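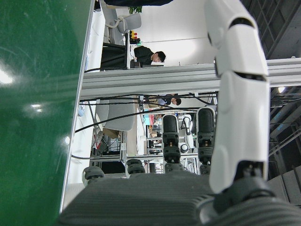
3 min read

Wumau Bench & Belt Cleaner, concentrate
Sold by Livitwood. Item 231. Page updated 7 Apr 2025.

Most surface cleaners promise more than they deliver, and the maker's leaflet for this one promises plenty. It says "restores any surface to new." We don't believe that, and you shouldn't buy it on that basis. It's a mild, low-foam detergent for smooth plastic, painted metal and sealed tops. It lifts grease, pencil, tape glue if you're patient, and the gray film that builds up wherever cardboard gets dragged around all day.

Scratches stay. A clean scratch can look worse than a dirty one, so try a corner first. 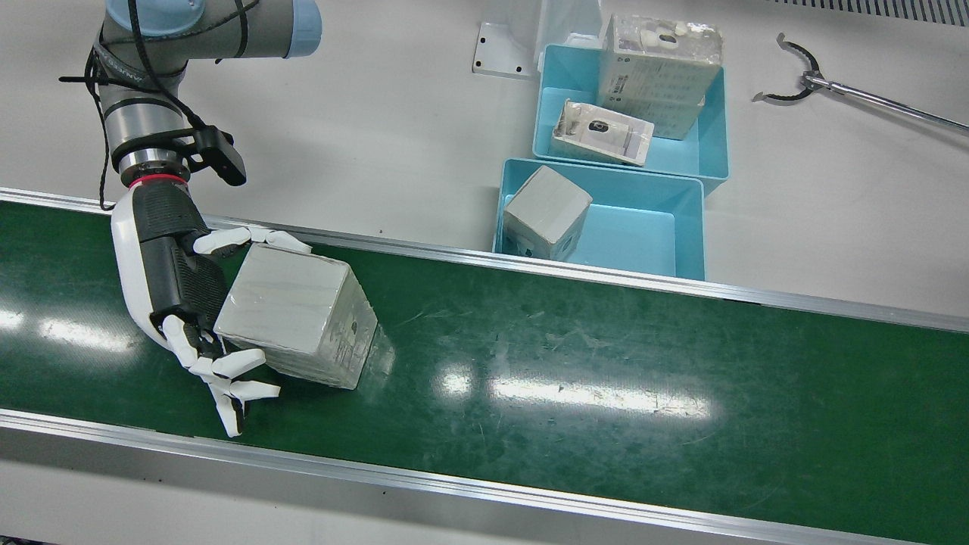
Green belt with a white box above it, light-blue bins behind.

What you get
One 600 ml bottle with a measuring cap. The label says one capful to a bucket, without saying what size of bucket. We asked Wumau and got the leaflet again. Periklis Economou in our returns office settled on one cap to 6 liters of warm water and has stuck with it. Double that leaves streaks. Half of it is fine for a weekly wipe.

No sprayer is included. The "professional kit" adds one, plus two cloths you probably own already, and we've stopped stocking it.

How to use it
Stop and lock out any moving belt before you go near it with a cloth. Wring the cloth until it no longer drips, wipe along the length, then go over it again with plain water. The leaflet calls the rinse optional. Skip it and the surface feels tacky by the afternoon.

Keep it off bare aluminum until you've tested a spot. Wumau says it is safe, but gives no details of how that was checked.

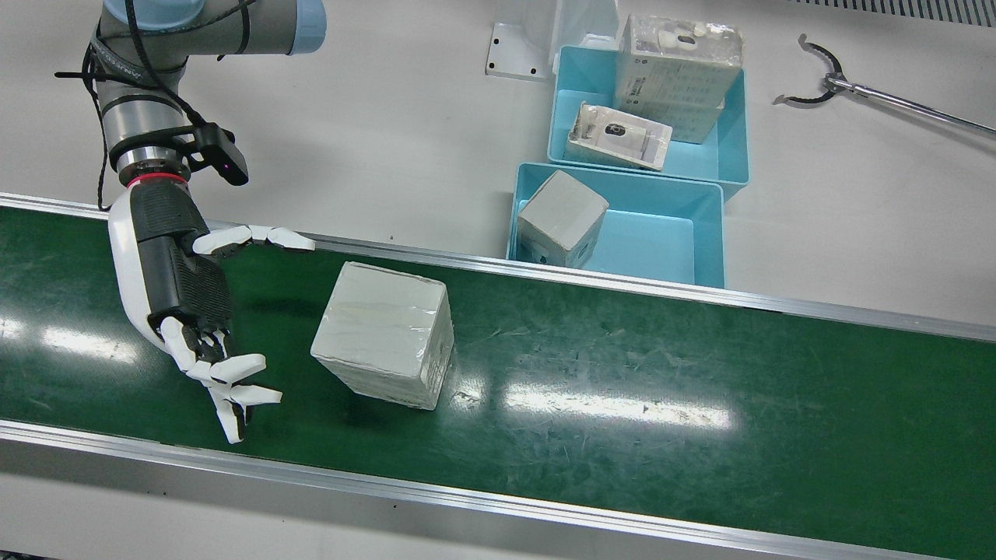

Cables looped around the arm at the left, where a cloth is easy to snag.

About the "antistatic" claim
The front label says antistatic. The back label says "may help reduce dust." Those are different claims, and we only repeat the second. If you need real static control, buy a product with test results printed on its data sheet.

The scent is listed as fresh linen. Ott Grīnberga, who packs our orders, says floor wax. It fades.
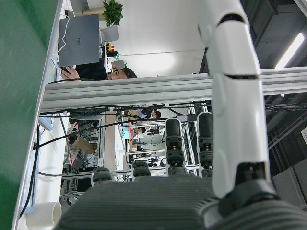
Compared with Cirillo Blue
Cirillo costs less and handles fresh grease just as well. It's weaker on tape glue and foams more, so rinsing takes longer. If glue isn't your problem, save the money.

Price and shipping
$11 a bottle. Ships from Clindton. Unopened bottles can be returned, opened ones can't. The next delivery is due in June.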